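Bivonau opens household packaging return service to all residents

Small cartons, bottles and caps from bedrooms and bathrooms to be collected alongside kitchen recycling from July

BIVONAU - Residents in every part of Bivonau will be able to return small household packaging from their doorstep beginning in July, under an agreement between the town and the recycling company Flakeo. The service covers the items that most often end up in the trash because they are thrown out in a room other than the kitchen: plastic bottles, medicine and cosmetics cartons, pump tops, tubes and screw caps.

The town ran the service as a trial in two neighborhoods, McPhee and Jilis, over the fall and winter. A total of 1,113 households signed up. Based on the results, the town council voted to extend the service and to pay for it out of the existing sanitation budget. There is no new charge on the quarterly bill.

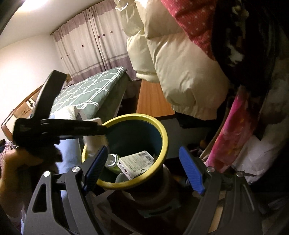

4 min read

"We had good numbers for kitchens and poor numbers for everything else," said Hazel Ridgeway, director of sanitation for Bivonau. "People rinse a milk jug and put it out on the curb. The shampoo bottle goes in the bathroom trash with the tissues, and the aspirin box goes in the bedroom trash with whatever else is in there. We wanted to see if a second bag would change that."

During the trial, each household was given a roll of clear bags and a printed sheet listing what could go in them. Bags were picked up every other week on the same truck as regular recycling, so no extra route was needed. Flakeo sorted the bags by hand at its plant on the north side of town and kept a count by weight and by type of item.

Over the full trial, the plant received 2,679 bags. Plastic bottles made up the largest share by weight, followed by printed cartons. Caps and closures were a small share by weight but took the most time to sort. Flakeo has since changed its instructions and now asks residents to leave caps screwed on.

"A loose cap falls through the screen and we lose it," said Desmond Ambrose, plant manager at Flakeo. "If it stays on the bottle, the bottle carries it through the line and we separate the two after grinding. It is a small thing to ask and it helps us a lot. We should have had it on the first sheet."

What is accepted

The following can be placed in the clear bag, empty and with no need to remove labels:

Plastic bottles from shampoo, lotion, cleaning products, vitamins and similar items, with the cap on.
Small paper cartons, opened flat if possible. Leaflets can stay inside.
Plastic jars and tubs with lids.
Tubes from toothpaste and creams, squeezed out.
Pump and spray tops, left on the bottle.

The following are not accepted: aerosol cans, razors, needles, batteries, nail polish, and any container that still holds medicine. Unused medicine can be taken to the drop box at the town hall annex, which is open until 6 p.m. Batteries go in the red tubes at the library and both fire stations.

Residents who are unsure about an item are asked to leave it out. Bags with needles or batteries in them will be left at the curb with a tag.

Changes made after the trial

Several parts of the service are different from what McPhee and Jilis residents used. The bags are larger and have a drawstring. The original bags had no tie, and drivers reported that many came open when they were lifted.

Rinsing is no longer required for bathroom and laundry products. The town had asked for a full rinse at the start of the trial, and in a mail survey this was the reason people gave most often for not using the bags. Flakeo washes all plastic after it is ground and has said that small amounts of soap or lotion do not affect the process. Food containers should still be rinsed.

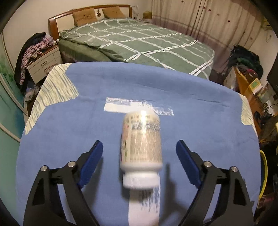 White plastic bottle standing upright on a blue fabric-covered table.

The printed sheet has also been redone. The first one used material codes and resin numbers. The new one is arranged by room, with a short list for the bathroom, the bedroom, the laundry and the garage. It was written by Thijs Martens of the sanitation department and tested with residents at the Jilis branch library. It is available in large print on request.

"I had put seven resin codes on the first version, and most people never looked for the number on the bottle," Martens said. "The new sheet says 'bathroom' at the top and you go from there."

The survey was returned by 633 of the trial households. A majority of those who replied said they would keep using the bags. The most common request was for a second pickup point in apartment buildings, where storage is tight. The town is working with property managers on this and expects to place shared bins in the larger buildings by the end of the year. Building managers who want a bin before then can call the sanitation office and be added to the list.

What happens to the material

Bottles and jars are sorted by plastic type, ground into flake, washed and dried at the Bivonau plant. The flake is sold to manufacturers that make pipe, crates and garden edging. Cartons are baled and sent to a paper mill in the next county. Tubes and pumps made of mixed materials are harder to process. Flakeo is storing these until it has enough for a full load and will then ship them to a specialized plant. The company has agreed to report to the town twice a year on where each material goes and how much of it could not be used.

Ikechukwu Ajayi, who represents McPhee on the town council, asked for the reporting requirement to be part of the contract. "People in my ward put in the effort for months," Ajayi said. "They should be able to look up where it went - and if some of it went to the landfill, they should be able to see that too."

The first report is due six months after the start of service and will be posted on the town website.

How to take part

Residents do not need to register. One roll of bags and the new sheet will be mailed to every address that gets curbside recycling. More rolls can be picked up free of charge at the town hall front desk and at both library branches. Households in McPhee and Jilis that still have the old bags can go on using them, and are asked to knot the top.

The clear bag should be set next to the recycling cart, not inside it, by 7 a.m. on the regular recycling day. Pickup is every other week. Drivers will not take bags that have been placed in the trash cart.

The town is also hiring for two part-time positions connected to the service, one at the sanitation office and one at the drop-off yard. Details are on the jobs page.

About Flakeo

Flakeo sorts and processes plastic and paper packaging for towns and businesses. Its Bivonau plant handles both curbside and commercial material and offers tours for school groups by appointment.

Media contact

Ansel Haverford
Communications Office, Town of Bivonau
Extension 1191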